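Preguntas frecuentes: hacer fotos de noche en Dremdale

Por Renato Evangelista

¿Merece la pena la excursión fotográfica nocturna de Dagdag?
Depende de lo que espere por 51 euros. Son 2 horas andando por el casco viejo con un guía que conoce los miradores, casi todos señalados en el plano gratuito de la estación. Yo la hice en noviembre y vi cuatro sitios que ya tenía apuntados.

¿Es verdad que de noche no hay gente?
Eso dice el folleto. En el puente había cola para apoyar la cámara en la barandilla. Pasada la medianoche mejora bastante, pero la excursión termina mucho antes.

¿Dejan usar trípode?
En la calle, sí. En la torre de Drevitz, no, aunque la web todavía anuncia lo contrario. Pregunte en taquilla antes de subir los 324 escalones cargado.

¿Son fiables las listas de «los mejores rincones secretos»?
Muy poco. Un rincón que sale en todas las listas tiene de secreto lo que yo de obispo. Ramil Sison, que me acompañó dos noches, prefiere caminar sin plano y trajo mejores fotos que las mías.
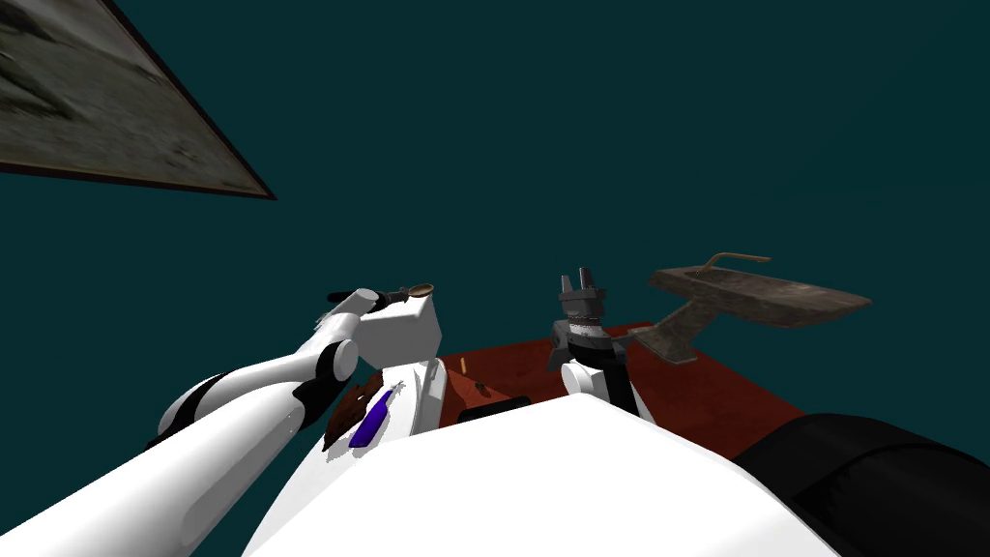

Paisaje enmarcado sobre pared verde azulada.

¿Hace falta un objetivo caro?
Quien los vende dirá que sí. Con un fijo luminoso de segunda mano, de unos 200 euros, he resuelto casi todo.

¿Y el pase Trendimell?
Incluye tres museos que cierran a las seis y el tranvía, que de noche apenas circula. Haga la suma antes de comprarlo. A mí no me salió a cuenta.

¿Blanco y negro o color?
Las farolas del centro son de un naranja feo y el blanco y negro lo disimula. Tampoco arregla una foto mala, por mucho que se repita en los foros.

¿Es seguro ir solo?
No tuve ningún problema en el centro. De la zona del puerto no puedo opinar, no fui.

Última revisión: domingo, 4 de enero de 2026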